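Oana Anghel had been folding laundry for fifty-odd years before anyone offered to pay her for it, and even then she made the young man from Bundus say it twice over the phone, once for her and once for her sister in the kitchen.

"You hold the controls," Mr. Moldovan said, "and the arm does what your hands do. It learns from that."

"And who does it fold for, when it's learned?"

He said hospitals, to begin with, and she thought of the hospital in Groststead, where her husband had spent most of one April under sheets that were never square at the corners, and she said she would come in after the holidays.

So on Thu 2 January she took the 910 bus out past the Brakow mills with her lunch in her bag and her good cardigan on, and Mr. Moldovan (who was very tall, and apologized to every doorway) sat her down on a stool with a handle for each hand and a screen in front of her. They wanted 1,000 folds by spring. She told him that was no great number, she'd done more than that for her own boys in a single winter, the way they went through towels.

It was harder than she'd expected! Her own fingers knew cloth the way they knew bread dough, and now they had to talk through a handle to another pair of fingers that had never so much as wiped a dish. She squeezed too late and came up with air. She squeezed too early and pushed the whole heap along. Mr. Moldovan told her to look at the screen, the little view from down at the wrist, and to forget the arm altogether.

"Go in open," he said. "Then close when you're sure."

"I'm never sure," said Oana, but she leaned toward the screen and tried it his way.
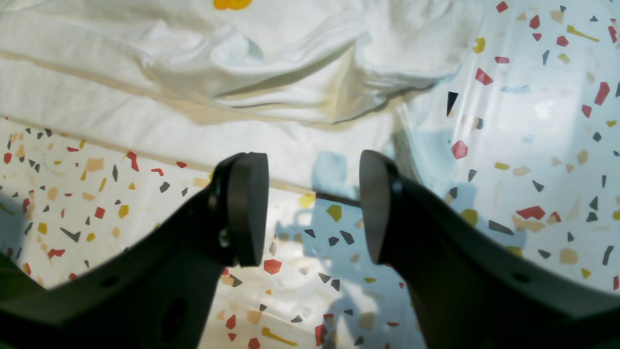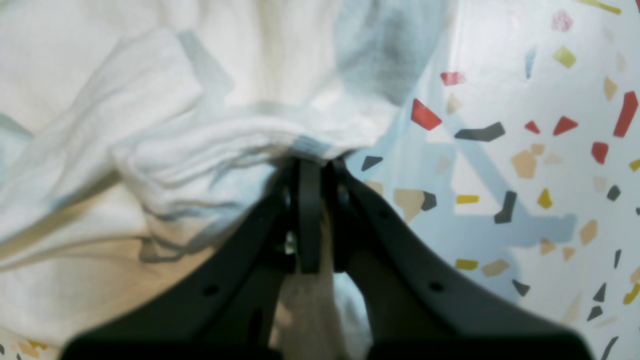 She breathed out through her nose, the way she used to when a baby finally went down.

"My mother taught me standing behind me," she said after a while. "She put her hands over mine. I must have been 4 or 5, and I hated it, she had such cold hands. I thought she was only trying to get the sheets done."

Mr. Moldovan had stopped typing. "Do you want to take a break?"

"No, no. I want to do another. It was picking at it, did you see? You don't pick at a cloth, you take hold of it." She shook out her shoulders and found the handles again. "Tell me when it's recording."

"It's been recording the whole time, Mrs. Anghel."

"Even the talking?"

"Only the hands."

She thought that was a pity, and said so, and then she asked him to move her stool 2 inches closer to the table.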